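Saturday, shared shop, back bench. October log cont.

Got in late, Tegwen already had the arm powered and was re-zeroing it. Elbow joint still drifts after warmup, she wrote down the offset before and after. Need to ask Ihor if that's the belt or the encoder mount. My money's on the mount, I printed it too thin.

Job for today was the PC teardown routine. Plan (Bohdan's, from the Clotau thread): arm goes in from above, picks a connector, pulls straight, backs out to the park pose. Connector picks only for now. No screws, no blade, nothing clever.

Case is the old Dell. Cover off, ribbon cable and all the wiring left as they were. Stefaniia wanted to tie the cables back first and I said no, we want the mess, otherwise we're tuning for a case that doesnt exist.

Gripper settings to start: open width 16 mm, close force at 88 on the Plurkel scale, speed at the lowest step. Changed nothing else from last week's file.

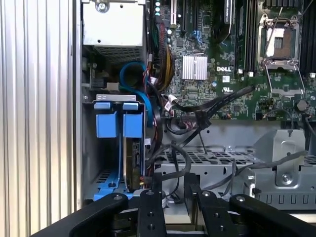 Approach height is the main headache. Planner treats the whole inside of the case as one flat box, so it either stops way too high or wants to swing the linkages through the drive cage. Bohdan hard-coded a keep-out block over the cage and a second one over the heatsink. Ugly but the paths look sane now in the viewer. Third block for the power supply, I typed the width wrong and it covered half the motherboard. Twenty min lost on that.

Wrist camera: calibration from Thursday is no good, redo. Exposure is locked at 199 which is fine on the cables but bare metal is going to blow out under the bench lamp. Tegwen says move the lamp, I say drop the exposure. Try both.

Fingertips — the slim ones fit between wires better than the padded set, keep them. Wenche thinks a thin silicone sleeve would help on the ribbon connector. She has tubing at home. Check that the sleeves dont eat into the 16 mm.

Umus controller threw the same comms timeout twice, both times when the laptop went to battery. Swapped the USB cable. Log is in the shared folder, 2,000 lines, the useful part is right at the end.

To do
— reprint encoder mount, thicker wall
— recalibrate wrist cam
— move keep-out blocks into a config file, get them out of main.py
— ask Onyshchenko if they still have the spare servo horn
— label the e-stop. Again. Tape fell off

Left it parked, motors off, case still on the bench. Pls dont move the case before Ihor has measured it.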